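Workshop Notebook — Materials Bench and Small Stores
September 2019
Entry 43

Purpose of entry: to record the state of the mixed small stock after the August clear-out, and to set down the sorting rules now in force at the bench. Colleagues are asked to read this entry before returning anything to the shelves.

The August clear-out produced 342 loose pieces, which were held in one Keter box until bench time became available. Of these, 79 have been discarded as broken, stained beyond use, or too short to serve any purpose. The remainder is to be divided between the Murnico drawers (rigid pieces) and the Vanhove shelf (cloth and sheet goods). Work on the drawers is roughly half done. The shelf has been started.

Rigid pieces are laid on the table before they are assigned to a drawer. Pieces that overlap are to be separated first and judged one by one.
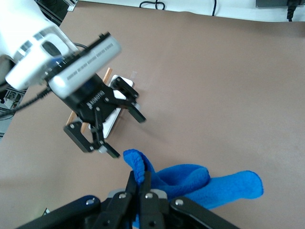

Thin stock has given the most trouble in this round. Under the old arrangement, sticks and flat cards shared a drawer, and the cards came out bowed. The light-brown wooden stick lying under the flat white rectangular piece is the usual case: the two go to separate drawers, the stick to the long drawer and the white piece to the flat one. Clear items require extra care on this table, as a small one is easily missed against the surface and swept off with the dust. The tabletop is to be checked by hand before it is wiped.

Drawer labels have been rewritten in block letters. The old labels gave the supplier only, which was of little help to anyone looking for a particular size. The new ones give length first, then thickness, then supplier where known. Two drawers remain without labels — the second from the bottom, left side, and the one that sticks. The runner on the latter has been cleaned and still binds. A replacement has been requested from Asport.

Cloth is handled after the rigid pieces are cleared away. Each piece is opened, inspected for pulled threads and adhesive, and folded to the width of the shelf. Fleece is kept apart from woven cloth because it sheds. Paper and card sheets with minor marks are retained for use as bench cover and are not to be returned to clean stock. 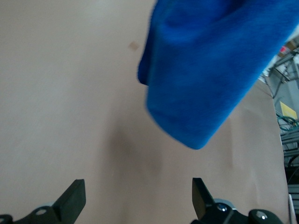

Should fleece be rolled or folded for the shelf?
Folded, in thirds, with the fold facing out. Rolled pieces were tried in August and slid off the shelf whenever the one beside them was taken.

Outstanding: finish the flat drawer; label the 2 remaining drawers; move the scrap bin away from the door; weigh the discard sack and enter the figure in the stores book. The Keter box is to be kept empty once sorting is complete and is not to be used for general returns.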